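April, 7:40 am, bench 2

Custody log audit, cont. Plodidham station first, then Grelden if there's time (there won't be).

Got the scans of the occurrence book from Kyriaki late last night. 800 pages, mostly legible. She wants to know if the times of entry can be trusted before the review panel sits. Short answer so far: some of them. Long answer below.

**What I did**

- Ran the whole set through the Prellus reader. Handwriting model still chokes on 1s and 7s. Fixed by hand where it mattered.
- Pulled every entry with a detention in it, sorted by time booked in, then by time written.
- Looked for gaps and for entries squeezed between lines.

**Found**

Entry 2266. Booked in 9:15 pm, but it sits after one marked 11:50 pm. Different pen from its neighbors, same initials. Could be a late write-up, officers do that on busy nights and the handbook allows it if it's marked late. This one isnt marked. Flagged red.

13 more with the same pattern, all night shift. None of those worry me as much, the gaps are short and the release times match the gate register.

Gate register is the useful thing here. Kept by a separate desk, so harder to fix afterward. Need the original, not the photocopy. The copy loses the left margin and thats where they put corrections.

**Ink**

Kokkinos has the lamp until noon. Asked for it after. Do NOT let anyone flatten the spine again, the binding on volume 2 is already going and we have to hand it back in the state it came.

Kyriaki Konstantinidis called 10:20. Family's lawyer is asking for the preliminary. Told her no wording on cause or blame from us, we do paper and times. She agrees. Will send her the table only, with the red one explained in plain English.
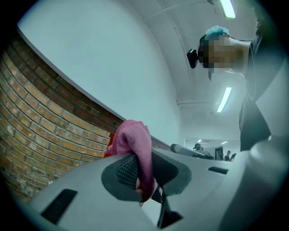
**Still to do**

- request original gate register, in writing, copy to Kyriaki
- recheck 1/7 fixes with fresh eyes, prefer someone other than me
- lamp on 2266 and the entries either side
- Grelden: find out if their night desk used the same form
- chain of custody sheet for volume 2, I signed in the wrong box, initial the correction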